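Ticket 1289
Raised by: Meinrad Hauser
Area: long worktable, Trirkska workshop
Subject: Tape lifting and paper creasing on the sorting table
Status: open, waiting for parts

The kraft paper on the long table has started to wrinkle and the blue tape lines are no longer true. Bins are placed by the grid, so if a line wanders the bin goes with it. Paper is from the Pirell roll, put down in April.
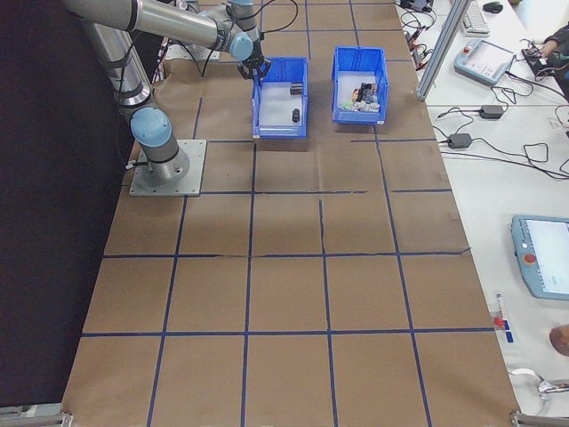 Worktable with paper, tape grid and the two blue bins.

Checked so far:

Went over the lines with a steel rule. Worst one is out by 12 mm at the far end. A few strips don't meet at the crossings.

Pressed the lifted ends down with a roller and left them overnight. Two had come up again by morning.

Tried a short length of the Noguchi tape on a spare sheet. It holds better but tears the paper when you peel it, so I have not used it on the table.
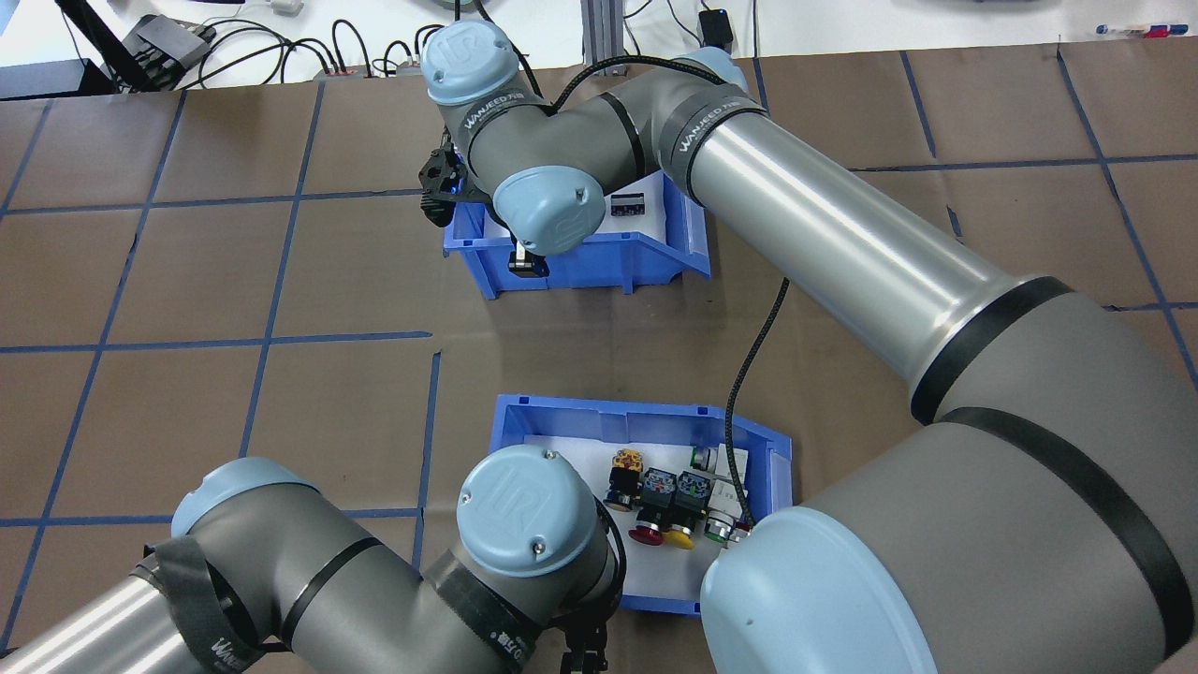
Sakis suggested fixing the paper at both ends first and taping the grid afterwards, working from the middle out. I think he is right. The last sheet was taped as it was unrolled.

Needed: one new roll of paper and 50 m of dark blue tape, same width as now. Please leave the bins on their present squares until I have marked the corners in pencil.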